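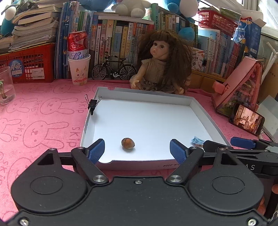
21 Apr 2020

1/ Right, several of you asked how the arm is getting on, so have a long thread. Short version: Jeklow (the arm) can now bend at every joint it's supposed to bend at, and I've moved on to the bit I was looking forward to, which is showing it what I'd like it to do. Long version follows, get a brew.

2/ If you're new, Jeklow is a desktop arm I've been building since December. Most of it is printed, some of it is a shelf bracket, and the base is a chopping board I've been told I still owe the kitchen. It was going to be a tidy little project for the dark evenings. Ha.

3/ The idea is that I pick things up with the hand-held grippers, the recording goes onto the computer, and later on the arm has a go at making the same moves. So for now the arm sits on the floor under the desk and I do all its work for it. I'm aware how this sounds.

4/ Setup is a cardboard tray on the rabbit cloth, with small things in it. Very small things. A nut, binder clips, whatever I can find that's an awkward shape. The tray matters more than you'd think! Without sides everything rolls towards me and I spend the evening on my hands and knees.

5/ I did begin with a nice plain background, like you're meant to. Cleared the lot, hung up a sheet, felt very professional. Then Crisóforo Palacios (some of you know him from the Dunmore workshop, he did the big gantry thing by the door) had a look at my clips and asked what I thought would happen when I took the sheet down.

6/ He's right, annoyingly. If the arm has only ever met a bare white table then it'll fall to bits the first time it sees my real one. So now the books stay, the doll stays, the plushies stay, the bicycle stays. If I ever do clear this table I'll have to train it all over again, and I intend to use that as an excuse for years.

7/ Current tally is 1513 clips. A clip is one go at one thing: in, close, lift, put it down again. Some are lovely. A lot of them are me missing a nut, swearing, and having another go, and I've kept a fair few of those in because I'd like the arm to know that missing isn't the end of the world.

8/ Things I've learnt about nuts. They've got a pointy end and a fat end. Grab them across the middle and they sit there good as gold. Grab anywhere near the point and they shoot off like a wet bar of soap. I found one inside a slipper.

9/ Someone asked about the blue pads on the fingers. I wanted something similar for Jeklow's own gripper so what I record matches what the arm will have. First try was bike inner tube, superglued. It gripped well enough but left black smudges on everything. Second try was a silicone baking mat cut up with scissors and that's what's on there now, two layers thick. Cheap, grippy, comes off when you want it to. Very pleased with that one.

10/ Now the servos, because I know that's what half of you are here for. The first lot buzzed. All the time, at rest, like a fridge with a grudge. I swapped to a set from Brarkotance and they're much quieter, but the horns are a slightly different size so I had to reprint both wrist parts, and then the elbow, because once the wrist was heavier the elbow drooped.

11/ The wrist has been printed 7 times now. I keep the old ones in a biscuit tin. The third had a crack I could have posted a letter through and I still ran it for a fortnight.

12/ If you're printing anything similar: lay the wrist bracket on its side, even though it eats support material. Standing up, the layers run straight across where the screw pulls and it'll split. I was told this in plain words before I began. Did it standing up anyway, twice.

13/ Software side, I'm using Odent to line up the recordings and chop them into clips. It's written by one chap in his spare time and the manual is a text file, but it does the job. My only grumble is that it names everything by the time it was saved, so if you've stopped for dinner in the middle you end up with a folder that makes no sense at all.

14/ So I keep a paper notebook as well. What was in the tray, which hand, anything odd. Sample entry: "nut, left, dropped, nut, left, dropped, tea." Future me will be thrilled.

15/ Two grippers, two hands, by the way. I thought that would be twice the fun and it's mostly twice the elbows. My left hand is useless. It goes in at a daft angle and bumps the tray, and then the right hand has to chase whatever moved. Crisóforo reckons practise the left on its own for a week. I reckon he can come round and do it.

16/ Moving on from nuts, because there's only so much nut a person can take. Next up is smooth round things. I've been putting this off – balls are horrible. They touch the pads at one tiny spot on each side, and if you're a hair too high or too low, off they go.

17/ Here's the silver ball between the fingers, with the little glass marble just below it. Come at it slowly, get the widest part of the ball level with the middle of the pads, then close. It's the closing you need to be gentle with. I kept squeezing like I was testing an avocado. 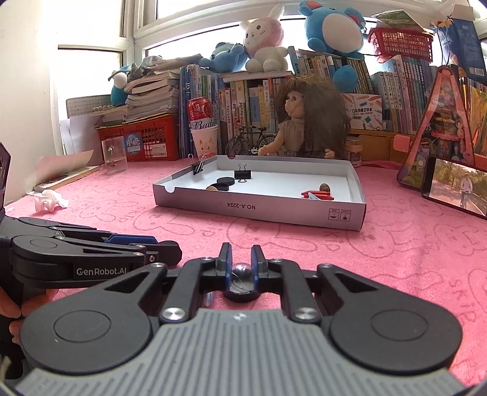
18/ Glass marbles are their own special misery. I can see one perfectly well, but on the recordings they're half not there, you mostly get whatever's behind them, bent. I'm recording plenty of them in different light to see if it helps. Mornings are best for me, with the window behind the books. Evenings under the lamp everything gets a shiny spot and looks like everything else.

19/ I've also been leaving more in the tray at once. It was one thing at a time to begin with and now it's a bit of a jumble, so the fingers have to get in past a binder clip or whatever without dragging it along. Much slower going. I get through maybe a third of what I did before in the same evening, but they feel like more useful clips.

20/ Binder clips, since you ask (one person asked): go for the black body, never the wire handles. The handles fold flat just as you lift and the thing swings round and bites the pad. Clipping one to the wall of the tray makes a good hard one, you've got to pull it off without the whole tray coming up too. I haven't got a neat way of doing it yet. Ideas welcome.

21/ How's the arm doing with all this? Well. I gave it a small run on the nut clips only, just to see. It went to the right part of the tray, opened, thought about it, and closed on nothing whatsoever a thumb's width to the left. Every time, same gap. I was so happy I rang my sister.

22/ Because the same gap every time is a measuring mistake, see? Random misses would've had me crying into the biscuit tin. I'd put in the finger length from the old wrist. Changed that and on the next go it actually nudged the nut! Pushed it right into the corner of the tray and sat there leaning on it, but still. Contact!

23/ Jobs for the coming week. Reprint the cable guide, as the elbow has started chewing through it. Tighten the base (it walks about on the chopping board if you move the shoulder fast). Record more left hand, sigh. Find where I put the 3 mm heat inserts, which are in this house somewhere.

24/ For those who wanted the wrist file, I'll put it up once I've fixed the hole that's off centre. At the moment you have to persuade the last screw in with a bit of a lean, and I don't want to be blamed for anyone's thumbs. The pad template is just a rectangle, you don't need me for that, draw round a stamp.

25/ And to whoever asked if a wooden base would do in place of the chopping board: mine is plastic and I wish it wasn't, it flexes. Go for wood, thick as you've got, with proper bolts through it and big washers underneath. Clamp it to the table while you're testing too. Mine has had one go at leaving the desk already.

26/ That's me for tonight, the marbles have rolled under the radiator again. Will post the first proper lift when there is one. If you've trained anything on see-through stuff please shout, I'd love to know what lighting you used.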